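Review: the Salley hand-held gripper kit, after 200 demos
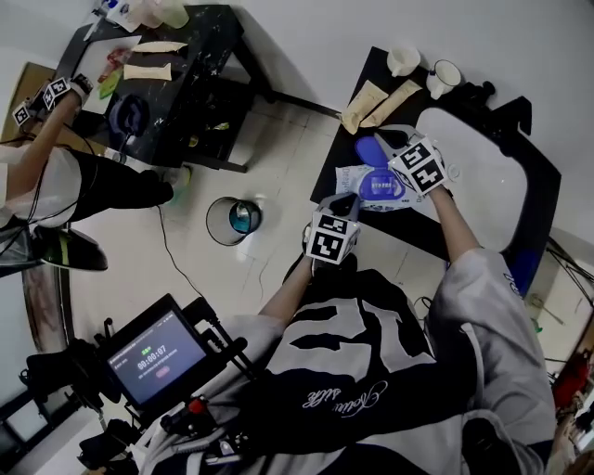
I've had the Salley pair since April, and I finally feel like I can say something useful about them. I do demo recording for a kitchen-and-cleanup task set, so my day is mostly lids, mugs, tubes and wipes, over and over.

First the good stuff. They're light! My old Drisach pair left my wrists wrecked by lunch, and with these I got through 264 takes in one week without whining (much). The jaws close where you expect them to, and thin plastic lids – my personal nemesis – got a lot easier once I learned to come in low and slow. Tracking rarely drops as long as you keep the marker cubes facing the camera.

Now the grumbles. The triggers are stiff for small hands. Madalena Gouveia tried mine for an afternoon and handed them right back. The cubes also stick up higher than you think, so if two of you work at tables close together, plan your elbows. And the manual is four pages, one of them a warranty card.

I paid $772 for the pair, plus shipping from Unusholm. Spare jaw pads are extra, and you'll want some – mine started slipping on smooth mugs at around 213 takes.

Would I buy them again? Yep. Four stars, and I'd give the fifth for a softer trigger spring.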